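Gripper Comparison Working Group
Minutes of meeting, Apr 9, 2021

Chair: Larasati Pattinasarany
Present: mechanical, controls, vision and data leads; one representative from purchasing
Apologies: safety lead

1. Previous minutes

Accepted with one correction. Under item 4, "Takex finger" should read "Tambunan finger" in both places. The Takex set had not been delivered when that meeting was held.

Open actions from last time: the bench power supply has been replaced. The torque wrench is still at calibration. The request for a second set of wrist camera mounts was not sent and is carried over to item 7.

2. Status of the finger sets

Three sets are under comparison on the two-arm bench.

Nellard: parallel fingers with flat pads. Baseline set, used on all runs since the bench was built. The left pad has started to lift at one corner and will be reglued before any further force readings are taken.

Tambunan: parallel fingers with angled, wedge-shaped pads. Fitted to one arm. Mechanical reports that the mounting holes are tight and that the screws have to be started by hand before the driver is used. No drift in finger alignment after a full set of runs.

Takex: compliant fingers. Received, unpacked, not fitted. The adapter plate supplied has the wrong bolt circle. Purchasing has asked for a replacement. The supplier has offered to refund the plate and send a drawing instead; mechanical would accept the drawing, as the shop can cut a plate in two days.

The chair asked whether the comparison could be closed with two sets if the plate is late. Agreed that it could not. The compliant set is the only one of the three that does not depend on the force limit being right, and the report would be of little use without it.

3. Produce and bag task

The task is unchanged: pick up a piece of produce, bring it to the resealable bag, release it inside, withdraw. The lemon remains the reference object for pad comparison. It is smooth enough to expose slipping, and a bad grip marks the peel in a way that can be checked afterward.

Vision showed wrist camera material from the wedge-pad runs. The discussion was on how much of the pad contact can be judged from this viewpoint. Both pads are in view during a grip, low on either side of the fruit, so the contact can be labeled by hand. The bag is harder. It is transparent and crumpled, objects show through it, and the pink zipper strip is the only edge that can be followed with any confidence.
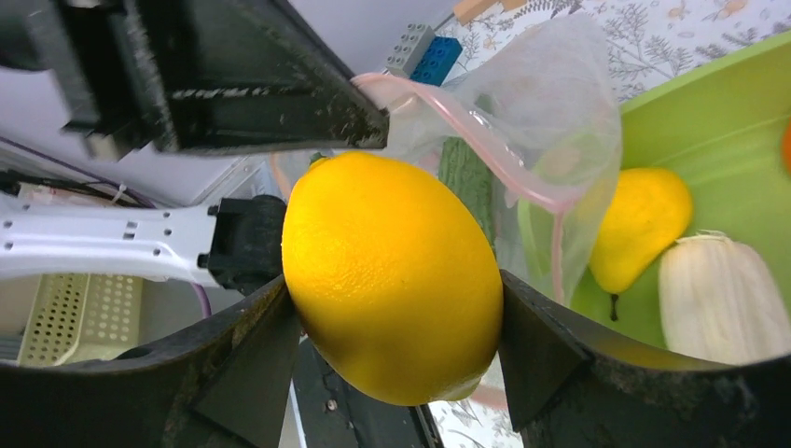

4. Results, Nellard against Tambunan

Controls presented the counts. Each set was run 68 times on the lemon with the same start pose and the same closing speed. The Nellard pads dropped the fruit 7 times, all during the lift. The Tambunan pads dropped it twice, both times near the bag opening and both after the other arm had touched the fruit. Controls does not regard those two as grip failures but has left them in the table.

Data objected to leaving them in without a note. Agreed that the table keeps the raw counts and that a separate column gives the cause.

Peel marking was slight for both sets. The wedge pads leave a short line when the fruit is gripped off center, and the flat pads leave nothing that could be found by eye. Mechanical suggested breaking the edge of the wedge with fine paper. Deferred until the Takex runs are finished, so that the pads stay as supplied for the comparison.

Wear: the black finish on the Tambunan fingers scuffs easily. Cosmetic only. Vision asked that the fingers be wiped before each session, as light specks on the pads have been picked up by the contact detector as highlights.

5. Cameras

The wrist camera stays where it is. A proposal to move it further back was discussed at length. The gain would be a wider view of the bag opening. The cost is that the finger pads become small, and the contact labels would have to be redone for both completed sets. Rejected by the chair, with vision dissenting. Vision's position is that the current view loses the bag opening whenever the second arm comes in from the side, and that a fixed overhead camera would be needed to make up for it.

Agreed: one overhead camera on loan from the Skirnska bench, fixed exposure, to be used for the Takex runs and for a short repeat of the other two. The wrist camera remains the source for labels.

The printed tablecloth stays on the bench. Data asked for a plain one. Vision prefers to keep the pattern, as all runs so far have been recorded with it.

6. Controllers

Two controllers were compared on the arm with the wedge pads: the position controller in current use and the Skirnska force controller.

With the position controller, the closing width has to be set per object. This is acceptable for the lemon and poor for everything with an uneven shape.

The force controller was run with its limit at 2000 grams-force. It stopped the fingers cleanly on firm objects. On soft ones it hunted — the fingers opened and closed by a small amount until the grip was released by hand. Controls believes the filter on the force reading is set too slow and will try a faster one. Logging also needs attention: the buffer holds 2000 samples, and a long approach overwrites the start of the grip.

Mechanical asked whether the hunting could damage the drive. Controls said not at this limit, but agreed to a time-out that opens the fingers if the reading has not settled.

7. Actions

Purchasing: get the Takex adapter drawing. If it has not come within a week, return the plate.
Mechanical: reglue the left Nellard pad; cut the adapter plate once the drawing is in; send the overdue request for camera mounts.
Controls: faster force filter, settling time-out, longer log buffer.
Vision: set up the overhead camera and write down its height and exposure on the bench sheet.
Data: add the cause column to the results table; circulate it to all present.
Chair: speak to the safety lead about the two-arm stop circuit, which was held over in their absence.

8. Next meeting

In May, once the Takex set has been run. The chair will send the date.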